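Fraying

From the Prasoscombe Encyclopedia of Cloth and Thread
Last revised 11 Aug 2020

Fraying is the gradual loosening of threads or fibers at the edge of a material. It is best known in woven cloth, where the yarns along a cut side slip free and form a fringe, but rope, ribbon, tape, carpet, felt and layered sheet goods all have their own ways of coming apart. Tailors, sailmakers and rug menders have spent centuries finding ways to stop it, and the range of answers they came up with is a delight to study. A few crafts go the other way and fray things on purpose, with wonderful results.

The word came into English through French and goes back to a Latin verb meaning "to rub." A "frayed temper" or "frayed nerves" borrows the same picture of something worn thin at the edges.
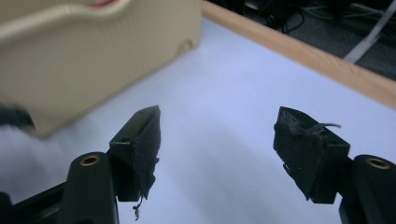 Vol. 3, p. 80

How cloth frays

A woven fabric is held together by friction. The warp runs lengthwise, the weft crosses it over and under, and each yarn is gripped by the ones it passes. In the middle of a piece that grip is strong. At a cut edge the last yarn has neighbors on one side only, and a small tug is enough to pull it away. The next yarn then becomes the last one, and so it goes.

The finished side of a cloth as it comes off the loom, called the selvage, does not behave this way. On a traditional shuttle loom the weft turns around at the end of each row and goes back in, leaving no loose ends at all. It is a beautifully simple piece of engineering, and it is thousands of years old.

Several things affect how fast a cut edge will go:

Weave. Plain weave crosses most often and holds fairly well. Satin has long floats between crossings and can shed threads while it is still on the cutting table.

Fiber. Smooth filaments such as silk and polyester slide easily. Wool has tiny scales that catch on each other, and a fulled wool coating can often be left with a raw edge.

Angle of the cut. A cut made on the bias, diagonally across the grain, frays far less than one made along it.

Knits are a separate case. Most do not fray so much as curl or run, since each loop depends on the loop beside it.

Rope, tape and layered materials

Rope opens at the end when the twist that holds its strands together is released. Sailors call the cure whipping: a tight wrapping of twine just short of the end. The common whipping needs only a length of twine and a minute or two, and there are handsome needle-worked versions that will stay put for years. Synthetic rope can also be sealed with heat, which melts the fibers into a hard cap.

Cloth-backed tapes tend to fray first at a corner or along an edge that gets rubbed. The backing gives up single fibers, which pick up lint and make the edge look fuzzy. Layered materials may split as well as fray, with thin flaps lifting where one sheet parts from the next. Strictly speaking this second kind of damage is delamination, but the two are often found side by side, and menders usually talk about them together.
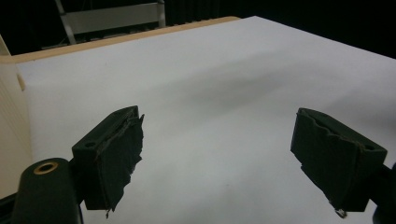
Ragged edges on a worn, dark rubbery pad.

Preventing it

The oldest method is the hem, in which the raw edge is folded under and stitched down. A rolled hem does this on a tiny scale and is a joy to see on a good silk scarf. Other sewn finishes include the overcast stitch, the blanket stitch, the French seam and bias binding. Home sewing machines commonly offer a zigzag stitch for the purpose, while a serger trims and wraps the edge in one pass.

Pinking shears cut a row of small teeth. Each tooth has short bias sides, and the threads between them are too short to travel far. Pinking slows fraying without adding any bulk, though it will not stand up to heavy washing.

In Prasoscombe the local finish is the Zaugg edge, a double row of overcasting worked first in one direction and then back through the same holes. The weaver Florian Haslinger described it in a pamphlet of 36 pages, with a full set of diagrams, and taught it each May at the Flasterov mill. His advice was to practice on burlap, at 20 stitches to the hand's width, before touching anything fine.

Fraying as decoration

Fringe is fraying brought under control. The weft is drawn out to a chosen depth and the free warp ends are knotted, twisted or simply combed straight. Shawls, blankets and table linens from a great many places are finished this way, and the knotting can grow into elaborate lace-like borders - macrame is a close relative.

The Trullness shawl carries the idea further than most. Its fringe takes up almost a third of the total length, and the ends are plied in pairs so that they swing beautifully when the wearer walks.

Denim deserves a mention too. The white threads across the knee of an old pair of jeans are the undyed weft, left showing after the blue warp has worn away.

See also: Bias; Darning; Hem; Selvage; Whipping (rope)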